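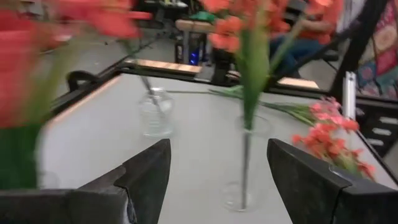 Care and Display of Artificial Flowers and Foliage
Household Guidance – Bordale Residents' Information Service
Prepared by Angharad Humphreys. Last revised 11/14/19

Artificial flowers and foliage are widely used in entrance halls, dining rooms and guest rooms, and they are often treated as needing no care at all. They do collect dust, kitchen grease and, in some homes, smoke residue. The guidance on this page covers cleaning, arranging and storing stems made of plastic, polyester and coated paper. It does not cover dried or preserved natural flowers, which have a separate sheet.

Before cleaning

Identify the material first. Plastic leaves and stems may be washed. Polyester petals may usually be washed if the color is fast. Paper, silk and anything with glued glitter or flocking should be kept away from water entirely.

To test for color, dampen a white cotton cloth, press it against the back of a petal and hold it there for a slow count of ten. If any dye transfers, clean that stem by dry methods only. Red and deep purple are the usual offenders.

Routine dusting

Dust arrangements every two weeks in living areas and weekly in kitchens. A soft paintbrush, 2 inches wide, reaches between leaves better than a cloth. Work from the top of the stem downward and hold each leaf from beneath while brushing. A hair dryer on its cool setting will clear dense clusters; take the arrangement outdoors or to a bathtub before using it. Feather dusters catch on wire ends and are not recommended.

Washing plastic and polyester stems

1. Remove the stems from the container and separate them. Cut away any florist's tape that has become sticky.

2. Fill a basin with lukewarm water and add a small amount of dish soap. Hot water softens plastic leaves and may loosen the glue at the joints.

3. Hold each stem by its lower end and move the head through the water. Do not soak. Wire inside the stem will rust if water enters the cut end, and the rust will in time stain the outside.

4. Rinse under a gentle flow of cool water and shake lightly.

5. Lay the stems flat on a dry towel, with the heads clear of one another, and turn them once after an hour. Stems dried upright in a container tend to hold water at the base. 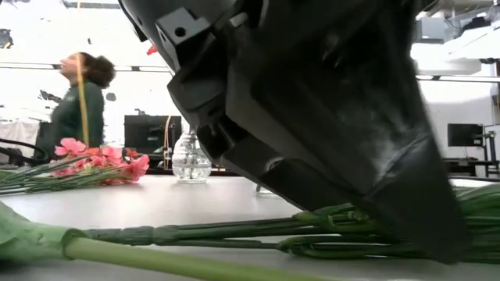 6. Leave overnight before returning them to a vase. Where stems are very greasy, repeat steps 2 to 4 with fresh water – a stronger soap solution is rarely an improvement.

Choosing and preparing a container

Clear glass shows everything placed in it, including bare wire, frayed tape and price labels. Reserve it for stems that are finished along their full length. Ceramic, tin or frosted glass is more forgiving for mixed bunches.

Glass vases should be washed before artificial stems are placed in them, as residue from fresh flowers is far more noticeable without water. For cloudy glass, fill the vase with equal parts white vinegar and warm water, leave for an hour and scrub with a bottle brush. A spoonful of uncooked rice, swirled with a little of the solution, will reach the corners of a narrow base. Dry the inside completely. A rolled paper towel left standing in the vase overnight is generally sufficient.

Tall vases become unstable when the head of the arrangement is heavy. Add weight at the base with clean pebbles or glass beads, and keep the vase well back from the edge of the table.

Adjusting length and shape

Where possible, bend the lower end of a stem upward instead of cutting it, so that the stem can be used in a taller vase later. If a stem must be cut, use wire cutters and wear eye protection. Household scissors will be damaged. A stem 16 inches long suits most table vases. Cover the cut end with a drop of clear glue or a short length of tape.

Leaves flattened in packing can be restored with steam. Hold the leaf well above a kettle for a few seconds, shape it with gloved fingers and keep it in position until cool. Do not steam paper or foam.

Placement

Keep artificial foliage out of direct sun, where greens fade toward blue within a season or two. Do not place it near candles, stoves or portable heaters.

Storage

Store stems flat in a lidded box, loosely wrapped in white tissue. Newspaper ink transfers to pale petals. Label the box with the contents and season. Boxes put away in March for the summer should be opened once before fall and checked for damp and moths – polyester is safe from the latter, but ribbon and wool trim are not.

Related sheets: Dried and Preserved Flowers; Removing Labels from Glass; Caring for Table Linens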